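# Tin, Tray, Tool

Most small-parts work fails at the surface. The wrong driver gets picked up, a screw rolls into the gap behind the bench, or a blade is put down on the part it was meant to open. The usual response is to buy a cabinet. A cabinet stores things well between jobs and does very little during one. What matters while the work is open is the patch of tabletop between the hands, and that patch can be set up with a flat tray, a hinged tin and some discipline about where tools go down.

The repair room at Kováčik, in Bandmont, has run on this arrangement for long enough that the staff no longer describe it as a system. Work there covers clocks, hearing aids, drafting instruments and the occasional fountain pen. Each station has a bench 1240 mm wide. Seated stations are at ordinary desk height, and the standing ones are set at 1070 mm. The equipment on top is close to identical at both.

## The tray

A tray does three jobs. It limits how far a dropped part can travel, it marks where clean work happens, and it lets the whole job be lifted away when something more urgent comes in. The third is the one that decides the size. A tray that can't be carried level in both hands, loaded, is too large, and in practice people stop moving it and start working around it.

Rectangular is better than round. Parts can be laid out along the long side in order of removal, and the corners give fixed points to work from. A low rim is enough. High sides force the wrist up and make it hard to bring a tool in at a shallow angle, and a shallow angle is what most prying and lifting calls for.

Color deserves more thought than it usually gets. On a light table, a dark tray gives an edge that the eye finds without looking for it, and steel and brass parts stand out against it. Black screws do not. Kováčik keeps a sheet of white paper, cut to fit, for jobs with dark hardware. The sheet is thrown out afterward, along with whatever grit has settled on it.

Triven makes the trays the room buys now. The earlier ones came from a kitchen supplier and were abandoned when the bottoms bowed. A bowed tray rocks, and a rocking tray collects everything in one corner. To test a tray, set it on glass and press each corner in turn. Any movement at all is grounds for sending it back.

## The tin

A hinged tin is an old answer to the lost lid. With a separate lid there are two objects to keep track of, and one of them ends up under something. A hinged lid stays with its box and, when laid back, makes a second shallow surface. Opinions differ on whether that surface should be used. The rule at Kováčik is that nothing goes into an open lid, since a closing lid tips its contents into the tin or onto the floor.

Placement follows the hand. For a right-handed worker the tin goes on the left of the tray and is left open for the duration of the job. The right hand holds the tool and the left hand goes to the tin. Neither arm crosses the tray, and crossing is how sleeves drag parts off a layout. Left-handed workers reverse it.

Finish makes no difference to function, though a bright tin is easier to find on a crowded shelf. Rust does make a difference. A tin with a rusted hinge sheds flakes each time it is opened, and the flakes are the right size to stop a watch movement. Wipe the hinge with a barely oiled cloth in March and again before winter. Tins with rolled edges last longer than those with a cut edge and are kinder to fingertips.

## The tool

The tool should spend as little time as possible over open parts. Bring it in at a slant, do the work, and take it back out along the same line. Held at a slant, a slim blade leaves the working tip visible. Held upright, the handle and the hand block the view of the tip at the moment when it has to be seen.

Grip height is a compromise. A high grip gives reach and a clear view but poor control of the tip. A low grip gives control and covers the work. On a slim tool, steadying it at two points along its length takes out most of the wobble, and it is worth practicing over an unloaded tray until the tip can be stopped short of the surface on demand.
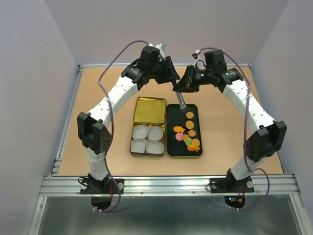 Helju Koppel disagrees with leaving the tin open. Her objection, sent in after an earlier column on bench layout, is that an open tin collects dust and filings through a long job, and that a lid standing up at the edge of the work will sooner or later be caught by a cuff. She closes hers after every part. She accepts that this costs time, and says the time is well spent on anything that has a lens in it.

The point about dust is sound. Where filing or sanding is part of the job, the tin should be shut, or moved off the bench until the abrasive work is finished and the surface has been wiped. For plain disassembly the open tin remains faster and involves less handling. The cuff problem is dealt with by choosing a tin whose lid folds back far enough to lie flat. Many stop just past vertical. Check before buying.

Boris Štefanec uses two tins at the Fundudine bench, one for parts going back in and one for parts being replaced. The second is emptied at the end of the job and never in the middle of it. Worn screws look very much like good ones, and a shared tin invites the worn one back into the work. Both tins sit on the same side, the keepers nearer the tray.

## Setting down

A tool needs a resting place that is neither in the tray nor in the tin. In the tray it disturbs the layout. In the tin it scratches the parts and its own edge. A folded cloth beyond the tray, on the side of the tool hand, is sufficient. Blades lie with the tip facing away from the worker. Plastic blades nick easily and should not share the cloth with steel ones. Run a thumbnail along the edge before use and dress out any burr with fine paper, or discard the blade if the nick is deep.

At the end of the job the order is fixed: tools to the cloth, parts to the tin, lid closed, tray wiped, cloth shaken out over the bin. The tray is put away last, after the bench under it has been checked for strays.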